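3. Data Collection

3.1 Collection stations

All demonstrations in this paper were gathered with hand-held grippers and no robot arm. An operator holds one gripper in each hand and does the task at a table, much as they would with bare hands. Each gripper carries its own camera, and a further camera at the operator's head looks down on the work. We call the whole kit Trisik. The policy is trained on the camera views together with the pose of each gripper and the opening of its fingers.

We kept the stations plain on purpose. Early trials in a furnished kitchen gave us long stretches in which the policy seemed to pay attention to things behind the table, and we wanted the first large set to be free of that problem. A later set, collected in offices and homes, is described in Section 5 and is used only for testing.

The task family studied here is two-handed handling of small household goods: taking an item from a bin, passing it from one gripper to the other, turning it, and putting it down in a given place. Passing is the hard part. A single-arm policy can be sloppy about where on the object it takes hold, but in a handover the first grasp decides how much room is left for the second.

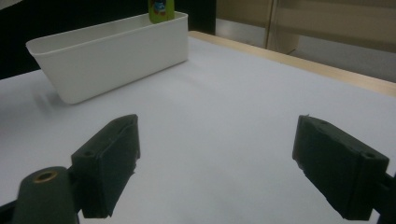

Before each session the operator reads a short task card. The card names the item, where it starts and where it should end. It does not say which hand goes first or how the item should be turned. We left these choices open after comparing two pilot sets, one with fixed instructions and one without. Operators given fixed instructions were faster, but their paths were so alike that the trained policy could not recover when an item started a little out of place.

3.2 Operators and training

Data were collected by 13 operators. Five had used a hand-held gripper before. Each new operator did a practice session led by Orsolya Szűcs or Botond Sipos, and the practice recordings were thrown away. We asked for three things during practice. The operator should keep the item in view of at least one gripper camera, should avoid quick wrist turns, and should pause briefly when both grippers have hold of the item. The pause matters most. Without it, the moment of shared contact lasts only a few video frames and is easily lost when the streams are resampled.

Operators were free to stop at any time. Long sessions gave worse data, mainly because tired operators began to rest their wrists on the table, which changes the angle of the fingers. Sessions were therefore kept to 44 minutes, with a break before the next one.

3.3 Items

We used 18 items, chosen to vary in size, stiffness and surface. They include bottles, small boxes, soft pouches and a smartphone in a silicone case. The phone was added late, at the suggestion of Amnuay Sukprasert, and became one of the more useful items in the set. It is flat and fairly heavy for its thickness, so a grasp near one end lets it swing. The case grips well against the finger pads, and this hides small errors in closing force that would show at once on a bare phone. Its front and back also look quite different, so the policy has to learn that both are the same item.
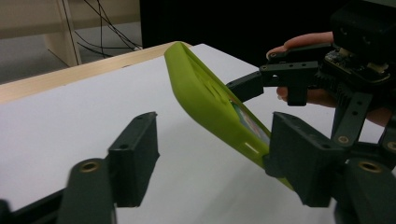

Figure 3. Handling the phone, seen from the camera on one gripper. The finger of a second hand-held gripper touches the upper face of the case.

Views like the one in Figure 3 are common in the handover part of the task. The fingers of both grippers take up much of the image and the item is seen at a steep angle. We do not crop or mask the fingers. In a small test, masking them made the policy worse at judging whether the pads were in contact with the item — probably because the gap between pad and item is the best cue it has.

3.4 Labels

Each recording is split into episodes, one per item moved. An episode is then divided into four phases: reach, first grasp, shared hold, and release. The split is proposed by Ondolix, our labeling tool, from the finger openings and the distance between the two grippers. A person then checks the proposal and moves the borders where needed. Most changes were to the start of the shared hold. The tool tends to place it too early when the second gripper closes beside the item before moving in.

Ernő Juhász and Hina Ghauri checked the episodes. A set of episodes was given to both of them without their knowing which ones, and where they differed on a border by more than half a second the episode was discussed and labeled again. Differences were largest for the soft pouches, where it is hard to say from the video when a finger has begun to carry weight. 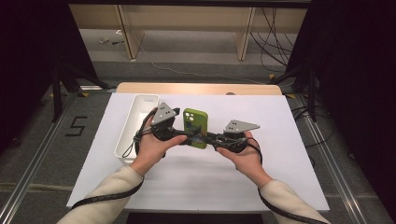 We also recorded a single quality mark for each episode, either "clean" or "repaired." A repaired episode is one in which the operator lost the item or regrasped it and went on to finish the task. We kept these in the training set. Removing them raised the success rate slightly on items placed exactly as in training but lowered it in all other cases. Episodes in which the task was not finished were dropped.

3.5 Size of the set and known gaps

After checking, the set holds 1357 episodes. They are not spread evenly over the items. Bottles are over-represented, as they were used in the pilot and we carried those recordings forward. We correct for this during training by sampling items with equal chance, as described in Section 4.2.

Two gaps should be kept in mind when reading the results. First, most of our operators are right-handed, and the first grasp was made with the right gripper far more often than with the left. We tried mirroring the episodes to balance this. It helped with the boxes and did harm with the phone, whose case and camera openings are not symmetric, so the results in Section 6 are given without mirroring. Second, the lighting at the stations changes little through the day. The policy has seen few strong shadows, and its performance under a desk lamp is noticeably lower.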